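Hi Branwen,

Quick catch-up on the Parri produce corner for March (the $449 from the Jalosia fund is nearly all spent, more on that in a sec!).

The tiered shelf is up and the slatted crates fit it really well. We spent $129 on crates and the rest went to shelving and screws, apart from $12 I'm holding back for labels. I wanted the heavy stuff like pumpkins and squash to have their own crates, and the leafy greens low down where kids can reach them. Napa cabbage is the awkward one, it's long and it rolls, so I keep changing my mind about where it goes.

The other thing people asked for was shopping baskets, so those are in too. I'd still like two more before summer if the budget stretches, and Lelletel say they can deliver in around a week.

The crates and what's going in them, napa cabbage and pumpkins mostly: 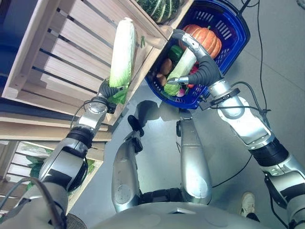
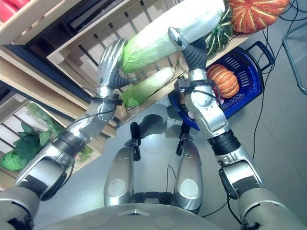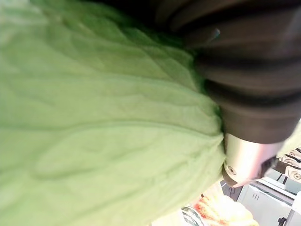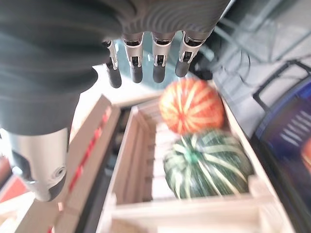

Ankica Delić read this over before I sent it and thinks the cabbages should get a deeper crate of their own, with the squash moved up a tier, and that the label money would be better spent on a scale.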